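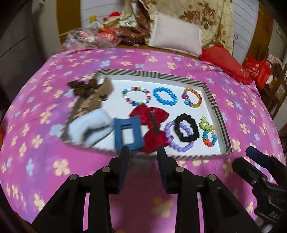

Desktop icons move after every restart
Posted by Melahat Kahraman, 28 December 2019

I keep my desktop icons in groups along the right side of the screen. Every time I restart the computer they all jump back to the left in one long column. Auto arrange is turned off. It's Windows 10, 64-bit, and the display scaling is set to 175 percent because the text is too small for me otherwise. I also have the Clarano clock widget running. Is there a way to lock the icons in place?

Fadime Duman
Try closing the widget first and restart without it. If the icons stay put, open the widget settings and turn off "Start with Windows". Some widgets load before the scaling is applied, and Windows then sorts the icons for the wrong screen size. You can also right-click the desktop, choose View, and check that "Align icons to grid" is on. After you move the icons, press F5 before you shut down. I had the same trouble at 200 percent and it stopped once I updated the graphics driver.

Netow
just use Harkeo, it saves the icon layout and you click restore. free version is fine

Melahat Kahraman
Turned off the widget at startup and they stayed where I put them. I start it by hand now. Have not tried the driver yet.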